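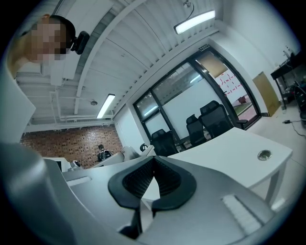

Getting a house ready for sale: jobs worth doing yourself

Most of what a buyer notices in the first few minutes can be fixed with a bucket, a screwdriver and a free weekend. Work through these before the agent books the photographer.

Front door

Wash the door with warm water and a drop of dish soap, then dry it. Tighten the handle and hinge screws. If a hinge screw just spins, take it out, pack the hole with a matchstick and wood glue, and put it back once the glue has set. Squeaky hinges want a little graphite powder. Cooking oil goes sticky and picks up dust.

Marble and other stone

Keep vinegar and lemon off marble. Both will etch it, and the dull spot left behind can't be wiped away. Use a pH-neutral cleaner and a soft mop, and change the water when it turns grey. For an old coffee or tea stain, mix baking soda and water to a thick paste, spread it on, cover with cling wrap and leave it 12 hours. Try it in a corner first.

Skirting boards

Vacuum along the top edge with the brush attachment before you wet anything, or you'll be pushing mud around. Scuffs usually come off with a damp melamine sponge, but go lightly on gloss paint because it will lose its shine. Gaps between the board and the wall take a thin bead of paintable filler, smoothed with a wet finger.
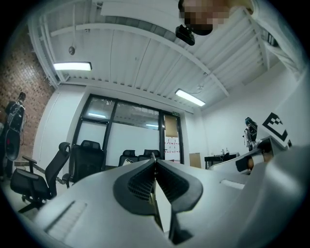 Leave the filler overnight before painting. If you don't know the original colour, take a chip to the paint counter and have it matched — white is rarely plain white, and a patch in the wrong one shows up badly in daylight.

Light fittings

Turn the power off at the switchboard and let the globes cool. Glass shades can go in the sink with a towel laid in the bottom. Put the same colour of globe in every fitting in a room, warm white for bedrooms and living areas.

Kitchen and bath

Scrape out mouldy silicone completely. New silicone won't stick to old. Wipe the joint with methylated spirits, let it dry, then run masking tape along both sides and pull it off while the bead is still soft.

Keep leftover paint in a small jar with the room and colour written on the lid. The next owners will want it.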